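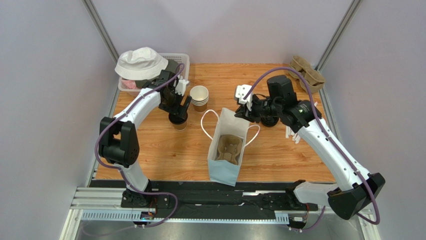 Walnut ink, second batch. Husks from the Skurnham tree, picked up off the grass in autumn and kept dry in the shed. 408 g of husk to 2 litres of rainwater, soaked overnight, then kept just under a simmer all morning. Topped up twice. A dark cup above a light wooden table, as in the photo, shows the trouble with judging the colour by eye: the inside of the cup makes any liquid look finished. Used a white saucer this time and put a drop on paper every half hour. The drops stopped getting darker before lunch, so the last hour on the heat was wasted.

Strained through an old pillowcase. Baltasar squeezed it and now has brown hands. First pass left grit, second was fine. Reduced by half afterwards. Gum arabic went in warm, one spoon, still a bit thin on the nib.

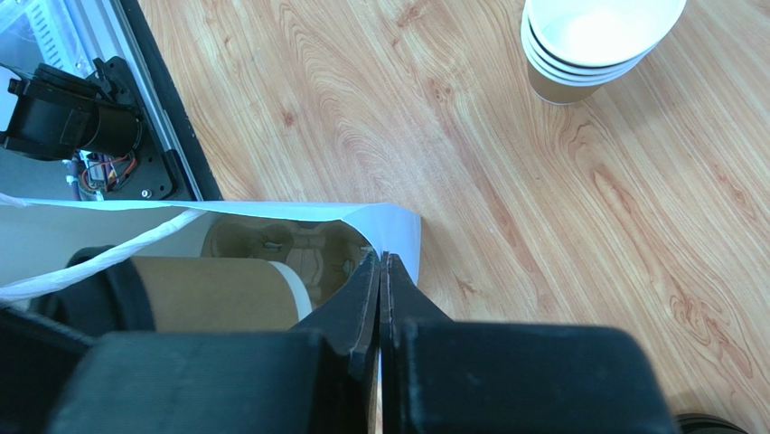
Paper tests. On the Kumano pad it feathers badly along the downstrokes. On the heavier sheets from Zapata it sits well and dries to a middle brown, a bit redder than batch one – possibly the rainwater, possibly the iron pan I used last time. Should have written down which pan. Jadwiga says add vinegar, Aarne says leave it alone. Will split the next batch and do both.

Mould: batch one had a skin on it after three weeks with no clove. This one has two cloves per jar and the lids were boiled. Jars are on the low shelf, labelled by Joaquín.

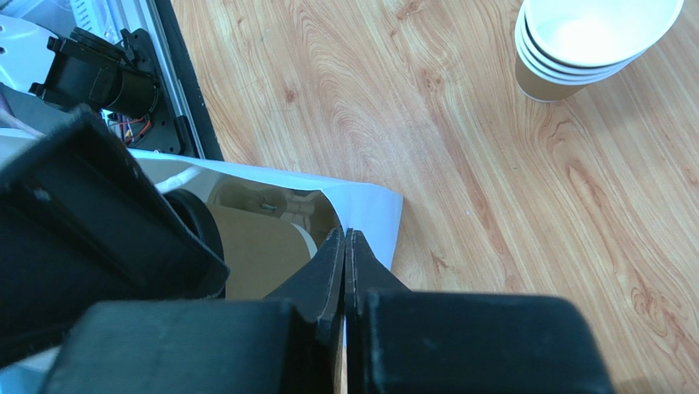 Gripper fingers nearly closed, grey wear marks on the black plastic.

To do: strips in the south window for fading, half covered with card. Ask Jadwiga for her finer sieve. Order more gum.

January 21, 2018 – Eulalia Saavedra
Filed under: Workshop notebook, Inks and dyes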